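Tennis Racket Stringing: Questions We Get a Lot
Wisstead Racket Room
Last updated May 2020

How often should I restring my racket?

The old rule says to restring as many times a year as you play in a week. We've never seen any evidence for it, and it happens to suit people who sell string. If you play twice a week with a soft multifilament, you might get six good months. If you use a stiff polyester, it goes dead long before it breaks, and a few weeks of hard hitting can be enough. Go by how the ball feels coming off the racket.

Will new strings give me more power?

Probably not in the way the package promises. Fresh strings feel livelier than dead ones, and that's the whole story for most club players. The gap between two decent strings at the same tension is a lot smaller than the gap between hitting the middle of the racket and missing it.

What tension should I ask for?

Start in the middle of the range printed on your frame. Go down 2 pounds if your arm is sore or you want more depth, up 2 if everything sails long. Be wary of anyone who tells you your ideal tension after watching you hit for five minutes. Houda Chraibi has strung here longer than any of us and she still asks people to try it and come back.

I use the same string as a touring pro. Is that a mistake?

It might be. Pros get a fresh racket every few games and have arms that train all day. You'll be playing with that same polyester in February, when it has all the give of fence wire. We'll string it if you ask — we'd just like you to have heard that first.

Do you sell the Okus spin string?

We do, and we're not going to push it on you. The maker says its edges grip the ball. Montri Prasertsri used it for a full season and thought the first two hours were great and the rest was ordinary. Shaped strings wear smooth where they cross.

Does string tension drop if I don't play?

Yes. It drops most in the first day after stringing and keeps sliding slowly after that. A racket that has sat in a closet since last summer isn't "like new" even if the strings are clean.

What about vibration dampeners? Do they help tennis elbow?

They change the sound. Some people like the sound. We haven't seen anything that convinces us they protect your elbow, and we sell them, so we'd have every reason to say otherwise. Softer string and lower tension are a better place to put your money. If it still hurts, see a doctor. 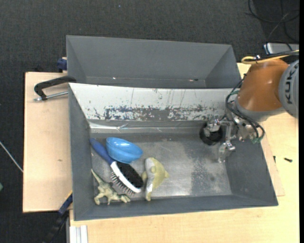
Can I bring my own string?

Bring a full set or a reel and we'll charge labor only. We do check for kinks and brittle spots before it goes on the machine, and if the string snaps during the job you'll need to supply another set.

Is an electronic machine better than a drop weight?

It's faster. A careful person on a drop weight will beat a careless one on a machine that cost ten times as much. Ask who is doing the work before you ask what they're doing it on.

How long does a job take?

Usually one day, two if there's a tournament on at Clenurberg. Trinidad Ibarra handles the front desk and will give you a pickup time when you drop off.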